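Capítulo 4. Organizar un torneo de bádminton

Antes de empezar: fechas, pistas, dinero. En ese orden.

El torneo Onetti, de Reinhold Wegener, abrió con 54 inscritos y un presupuesto de 3000 euros. Alcanzó justo. Volantes, árbitros, seguro, agua. Lo demás, patrocinio de Zidis.

Ojo con los cuadros: se cierran la vispera, no la misma mañana. Cabezas de serie primero, luego sorteo. Dobles mixtos siempre al final del dia.

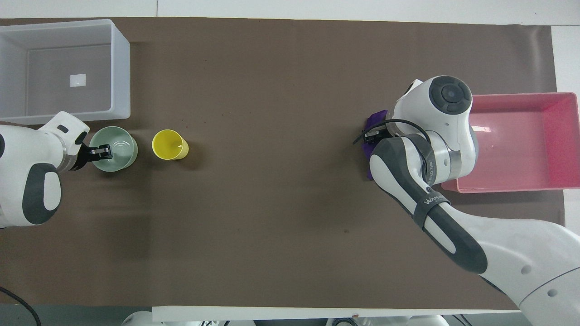 4.1 El calendario de partidos

Punto de partida: cuántas pistas hay y cuántas horas. Descansos incluidos.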